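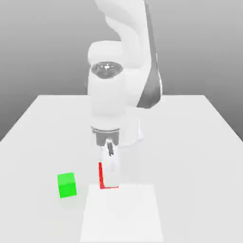
# How to plan the budget for a first robot arm

Before you ask any supplier for a price, build the cell in a simulator. I did this for our packing room at Motell, and it saved us from ordering an arm that was too long for the table. The method below needs one computer and a few afternoons.

## 1. Write down the job

Use one page only. Write what the arm must pick up, where it must put it, and how often. Our page said: small parts, one flat table, one place to put them down, 70 parts in an hour. If you cannot fill this page, please wait with the budget.

## 2. Make a simple model

Put in an arm, a table and a few coloured shapes. A green cube is good enough for a carton. A white square on the table can mark the area where parts must go. Do not spend time on walls, lamps or nice surfaces.

Check these points in the model:

- Can the gripper come down to the table without the elbow folding too far?
- Is there room beside the arm for a second tray?
- Do thin parts need other fingers than thick parts?

The third point cost us most. The fingers in our first quotation were made for boxes, and half of our parts are thin.

## 3. Divide the costs

I use four lines in the sheet:

| Line | Share of budget |
|---|---|
| Arm and controller | 40% |
| Gripper and spare fingers | 15% |
| Table, guards, cables | 20% |
| Installation, training, reserve | 25% |

Many first budgets have only the top line. Mercy Kioko, who checks our purchases, sent my first sheet back for this reason, and she was right. A spare set of fingers from Zarell was 1,036 euros, and I had written zero.

## 4. Ask for quotations

Send the same page and the same model file to at least 2 suppliers. We asked Mrema and Pimodside. Ask each of them to answer in writing:

1. What is the delivery time for the arm, and for the gripper?
2. Is the software licence paid once or every year?
3. Who pays the travel if the installation takes longer?

Put the answers in one table beside your own numbers. Where a supplier gives no answer, write "open" and do not guess.

## 5. Choose the month

Our order had to be approved before January, when the new budget year begins. Count back from your own date and add the delivery time of the slowest item. For us this was the gripper mount, so we ordered it first.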